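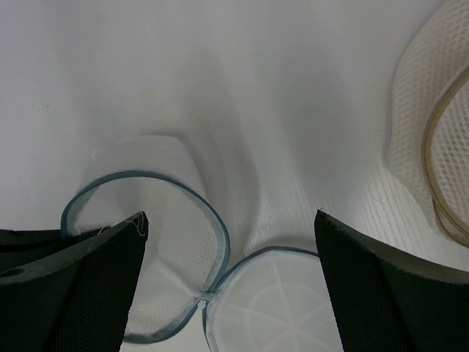 Home Kitchen Laundry Workshop Garden Contact

Looking after towels and tea towels

Wash new towels on their own before you use them. They shed a lot of fluff the first time, and it clings to anything dark. Use half the detergent you would normally pour in and leave out the softener, which coats the cotton and stops it soaking up water.

If a loop pulls, don't tug it. Snip it level with the rest of the pile using small sharp scissors. A snipped loop won't run in most towelling. Loose ends along a hem are different: thread them on a needle, pass them back under the stitching and trim.

Tea towels can go in at 60 degrees. For grease marks, rub in a drop of washing-up liquid and leave it for ten minutes first. Tea stains need longer, so soak those overnight in a bucket with a spoonful of soda crystals.

Shake each towel hard before hanging it up. Line-dried towels can feel stiff, and five minutes in the tumble dryer will soften them. Clean the lint filter every time.

Old towels are worth keeping. Cut them into squares and zigzag the edges, or leave them raw if they are only going to the shed. Ro-un Myung wrote in to say that a folded strip also makes a good draught stopper for a back door.

Updated 28 January 2019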